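Progress report to the Kallico Fund
Street and Place Names Review, Plasach
Third quarter of the grant

When we applied to you we said that renaming one street would be a useful pilot, small enough to finish in a quarter and simple enough to teach us the ropes. We would like to withdraw the word simple. The pilot is now in its third quarter and the street is still called Vonance Street, although more people now know why it is called that, and a good many of them wish they didn't.

For anyone at the Fund who is new to this: Vonance was the shipping firm that built the lower half of Plasach, and its money came from indentured labour on its overseas estates. The firm is long gone. Its name stayed on a street, a drinking fountain, a playing field and the assembly hall of the primary school. Our grant covers the public discussion of all four and the legal and practical work of changing any that the town decides to change.

What we said we would do this quarter

We said we would finish the written consultation, hold the two open evenings, publish the research booklet and bring a recommendation on the street to the town council. We have done the first three. The fourth was on the agenda in April, was moved down the agenda, and was then reached at twenty to eleven at night, when the council found it no longer had enough members in the room to vote on it. It has been put back to the next full meeting, where we have asked, politely and in writing, to be somewhere above the item on hanging baskets.

The consultation

We sent forms to every address in the town, 3566 in all, and had back 300 that could be used. The others that came back included several with nothing on them but a drawing, and one that was a very full complaint about the bus timetable, which we passed on.

Of the usable forms, 67 per cent wanted the street name changed. That is a clearer answer than we expected, and we are trying not to lean on it too hard. People who send back forms are people who like sending back forms. The residents of the street itself were more evenly split, and their worries were mostly practical: deeds, driving licences, parcels, and whether the sat-nav would ever find them again. We have since drawn up a two-page sheet on what a change of address would mean for them, who has to be told, and what it would cost (for most households, an afternoon on the telephone). It has been our most popular publication by some distance.

The figures for the fountain and the playing field were closer. The school hall is a matter for the governors, who have told us they are waiting for the council. The council has told us it would be helpful to know what the governors think. We have introduced them to each other.

The open evenings

Both were held in the Charvát Rooms, at seven o'clock. The first drew 70 people and ran an hour over. It was louder than we would have liked but better tempered than it sounded, and the descendants' group, who had come by coach, were listened to in silence, which in Plasach is high praise. Two speakers said that we were rubbing out history. It was pointed out from the floor that before our booklet came out neither of them had known who Vonance was, and the point was taken with fairly good grace.

The second evening was quieter. We had moved from speeches to small tables, each with a large sheet of paper and a question to talk over, and this worked much better. It is harder to make a speech to five people who can see your biscuit. We shall use tables from now on and have changed the plan for the playing field sessions to match. 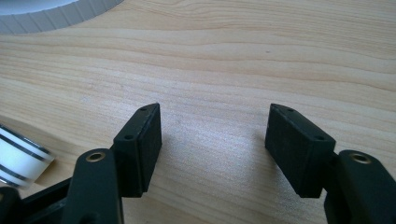 Report by the project coordinator
Plasach Street and Place Names Review
Filed under: Quarterly reports

The booklet

The research booklet came out six weeks late. Part of the delay was ours, as we had not allowed enough time for permission to quote from the firm's letter books. Part of it was a dispute over one word in the second paragraph, which went through eleven drafts and ended up as the word we started with. The print run has nearly gone. The library has asked for more, and so has a man who disagrees with all of it and wants copies for his friends.

We had planned a separate version for schools. The teachers who read the draft told us that it was too long and that the adult version was too long as well. A shorter one is being written now, and we suspect we shall end up giving it to everybody.

Money

We are under budget on printing, over on postage, and well over on room hire, as the first evening ran past the caretaking hours and was charged accordingly. We would like your agreement to move the printing underspend across to cover it. The legal fees line has not been touched. This is only because nothing has yet been decided that a solicitor could be asked to look at, and we expect it to catch up quickly.

What has not gone well

We have not reached enough people under thirty. The evening we arranged for them at the youth club clashed with a football final, and our total audience was a pair of brothers who had been told there would be pizza. There was pizza. They had sensible things to say about the playing field - mainly that they call it the Dip and always have - and "the Dip" has now gone on the list of possible names, where it is doing alarmingly well.

We also underestimated how much time would go on letters. Every one gets a reply, including the rude ones, and we still think that is right, but it takes most of a working day each week and was not in the plan.

Next quarter

The street goes back to the council. If it is passed, there is a notice period, then the new signs, with the old name kept in small letters underneath for two years so that the post gets through. The playing field sessions start after the school holidays. We will hold a second youth evening, having first looked at the fixture list.

The receipts and the full consultation tables are attached separately. The bus timetable complaint is available on request.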